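The Long Wait for a Bare Wall

News > People & Rooms > February 2018

The owner of the smallest flat above the Khurana bakery has spent most of the winter getting one wall white, and would like it known that it took 17 visits to the paint counter.

"It was mustard when I moved in," she says, filling the kettle. "Under the mustard was a sort of liver colour. Under that was wallpaper with pheasants on it. I got quite fond of the pheasants and then I steamed them off."

She settled on a white called Bulora, having lived for a month with eight squares of other whites that her sister said were all the same white. They are still not discussing it. The filling and sanding took her up to October, the month she had told everyone she would be finished.

"People kept asking what was going on it. Shelves, they said. A big mirror. My mother posted me a clock. I said nothing's going on it, and they looked at me as if I'd had bad news."
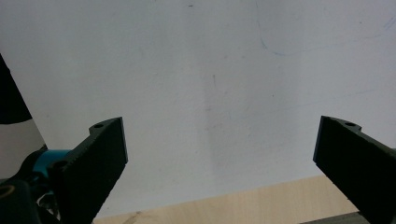

The wood came later and was, by her account, the easy part. She wanted something pale to go along the bottom of all that white, and found it at Zondimholm, a salvage yard out past the ring road where you are expected to know what you want and to lift it yourself. It cost her £291, delivery not included.

"The man asked what it was for and I said, to put things on. He wrote that down."

What things, though? She goes vague here. A bowl has been tried and sent back to the kitchen. So has a plant, which lasted two days before she decided it was fussing at her. The clock from her mother is in the airing cupboard, wrapped in a towel, and comes out when her mother does.

She did once hire help. A firm called Gerkolen offered an hour's advice on small rooms and sent somebody who talked at length about zones. "I've got one room and a bathroom. I know which zone I'm in."

Does she ever miss the pheasants? She thinks about this for longer than I expected. "One of them had a very good face," she says. There is a scrap of it in a drawer somewhere, and she gets up to look, but finds only takeaway menus and the lid of a paint tin.

The bathroom is next. It is currently peach.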